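Trosstead Viklund 2 – kit de garra e simulação para bancada doméstica

Projeto de oficina partilhada, mantido por Edileuza Xavier e Njål Eide. Vendido em kit ou gratuito em ficheiros, para quem gosta de sofrer com os próprios parafusos.

O Viklund 2 nasceu porque a primeira versão apertava tudo com a delicadeza de uma porta de elevador. Esta aperta menos. Inclui o corpo de montagem, as ligações articuladas, as pontas dos dedos e a cena de simulação completa, com braço, mesa e o copo facetado a que na oficina chamamos Venel. Convém estragar as coisas primeiro no computador, onde a cola é grátis.

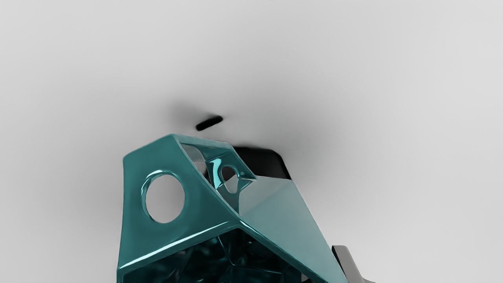
Página alterada pela última vez em 2 de agosto de 2020

O Venel é azul-petróleo, brilhante e cheio de faces, tudo o que um objeto de teste sensato evitaria ser. Um cilindro liso deixa qualquer garra bem-vista. As faces obrigam a pensar no ângulo de aproximação, e o brilho dá que fazer a quem quiser acrescentar visão por computador (boa sorte, e mandem notícias).

O que vem no kit

Corpo da garra, já furado
Jogo de ligações e dedos, por montar
2 pontas de dedo cinzentas, mais um par de reserva
Saco de parafusos, 54 ao todo, incluindo os que vão cair para debaixo do frigorífico
Cabo de alimentação e placa de controlo Adton
Ficheiros da cena, com o Venel e a mesa

O braço não está incluído. Perguntam-nos isto todas as semanas.

Montagem

Conte com cerca de 3 horas, ou uma tarde inteira se tiver ajuda. Monte primeiro as ligações no corpo, sem apertar, e só depois os dedos. Ao rodar o conjunto à mão, o movimento deve ser suave de uma ponta à outra. Se prender a meio, há uma anilha ao contrário. É sempre a anilha. O Ivar Holmgren passou um serão a reescrever o controlador por causa de uma anilha e continua a dizer que o código ficou melhor.

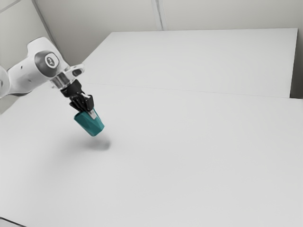

A força de fecho regula-se no ficheiro de configuração, e o valor de origem é deliberadamente tímido. Suba aos poucos. Na simulação, força a mais faz o copo tremer entre os dedos e, com sorte, partir disparado pela mesa fora. Na bancada, o resultado é parecido, mas tem de se ir buscar o copo.

Compatibilidade

A flange segue o desenho da primeira versão, portanto quem já tem o adaptador antigo pode aproveitá-lo. As pontas dos dedos antigas não servem. Lamentamos, mas pouco.

Preço e encomendas

107 euros, portes à parte. A próxima série sai em setembro, se o fornecedor das ligações se lembrar de nós. Para peças soltas, escreva à Edileuza; para dúvidas de software, ao Njål, que responde de noite e em frases muito curtas.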